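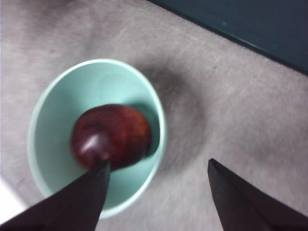 A red apple in a pale green bowl.

Free apples return to Rosto reading rooms

August 24, 2023

The Rosto public library will again put out free apples in its children's reading rooms when the fall schedule begins, after a trial in June went through more fruit than the staff had ordered.

The apples come from the Tsakiris orchard, on the north side of town, which is selling the library its smaller fruit at a reduced price. Each of the library's 8 branches will get a delivery every week through the end of the picking season.

Chrysoula Alexiou, who runs children's services for the library, said the trial began at two branches with an order of 200 apples. The last of them were gone in 11 days.

"We had planned on a month," Alexiou said. "The orchard let us buy more, and then we had to stop when the money ran out."

The fall program is being paid for by a grant from Votberg, a grocery wholesaler with a warehouse outside Rosto. The grant covers the fruit and new bowls for the reading rooms. The library did not give the total amount but said the fruit will cost 95 cents a pound, delivered.

Children can take an apple at any time the reading room is open and do not need a library card. Adults who come with them may take one too. The fruit will be washed by branch staff each morning, and any that is bruised will be set aside for the compost bins behind the main building.

Eating will be allowed in the reading rooms but not at the computers or in the picture book aisles. The library changed its rule on food last spring, when it began letting families bring snacks to story time. Cores go in the covered bins by the doors.

Some parents had asked for sliced fruit for younger children. Alexiou said the library looked into it and decided against it for now. Cutting fruit on site would require a separate permit and a sink that most of the branches do not have. Parents may bring their own sliced fruit from home.

The first deliveries will be red apples. Finurine, a late yellow variety that the orchard grows on its upper slope, will replace them when it is ready to pick. Pears were also considered, but the orchard does not expect enough of them this year.

Branch hours are not changing. The main building and the Mill Road branch will have fruit out first, with the others to follow over the next two weeks. A list of delivery days will be posted at each front desk.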